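Tritis Route Planner - Driver and Dispatcher Guide
Section 2: Setting Up a Multi-Day Tour Booking

Applies to the office version and the driver's phone app. Last revised 18/01/2021 by Ifigeneia Liapis.

Use this section when a customer books a car with a driver for more than one day. Single airport transfers are covered in Section 1.

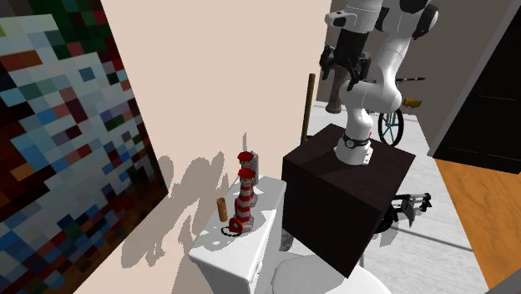
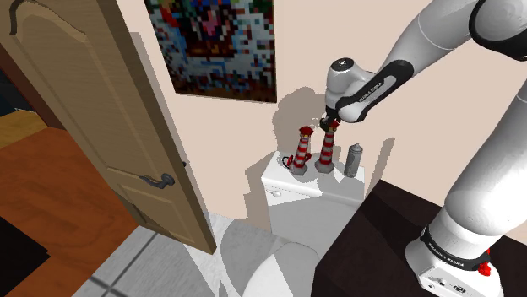
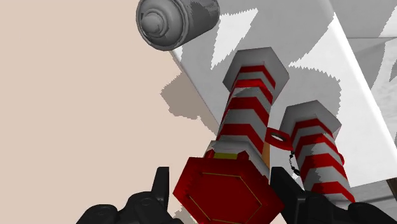

Before you start

You need a dispatcher login, the customer's signed quote, and the pickup address for each day. Have the driver's license details on hand if the driver is new to your account.

Note: A booking can be saved as a draft without a signed quote, but it cannot be assigned to a driver until the quote number is entered.

Creating the booking

1. From the main menu, select Bookings, then New Tour.

2. Enter the lead passenger's name and a phone number that will work during the trip. Include the country code.

3. Choose a vehicle class. The list shows only vehicles that are free on every day of the tour. If a class is grayed out, at least one day is already taken.

4. Enter the number of passengers and the number of large bags. The planner checks both against the vehicle. Child seats count as a passenger place.

5. Set the start date and the end date. The end date is the day the car is released, including the drive back to the depot.

Caution: Do not shorten the tour by changing the end date after a driver has been assigned. Use Release Early instead, or the driver's day rate will be dropped without a notice being sent.

Adding stops

6. Select Day 1 and press Add Stop. Type the town or the hotel name and pick it from the list. For places with no street address, drop a pin on the map and type a short name for it.

7. Set the type for each stop: Pickup, Visit, Meal, or Overnight. Every day except the last must end with an Overnight stop.

8. Enter the waiting time for each Visit. The default is 2 hours.

9. Repeat for the remaining days. To copy a day, press and hold its tab and choose Duplicate.

Note: Mountain routes are planned at a lower average speed. Any road that climbs above 3000 meters is marked with a yellow triangle, and the planner adds a rest break after it. You can move the break but you can't delete it.

Assigning a driver

10. Press Assign. Drivers who hold the right permit for all the regions on the route appear first. Drivers missing a permit are listed underneath with the region shown in red.

11. Select a driver and press Send. The driver gets the full route on the phone app and has to accept it before the booking turns green.

12. If the driver declines, the booking goes back to the Open list with the reason attached. Pick another driver from there - you don't have to enter the stops again.

Caution: An accepted tour stays on the driver's phone even when there is no signal, but changes made in the office do not reach it until the phone is back online. Call the driver about any change made on the day of travel.

Tolls and permits

13. Open the Costs tab. Tolls are filled in from the route. State entry permits and parking are not, and must be typed in by hand.

14. Mark each cost as Included or Paid by Customer. Only the second kind prints on the customer's day sheet.

If a message appears

Error 611 means two stops on the same day have overlapping times. Open the day, look for the stop with the gray bar, and change its arrival time or its waiting time.

"Vehicle released" means another dispatcher has taken the car while your draft was open. Save the draft, go back to step 3, and choose again.

For anything else, write to Evanthia Lambrakis at the Prandell support desk and include the booking number.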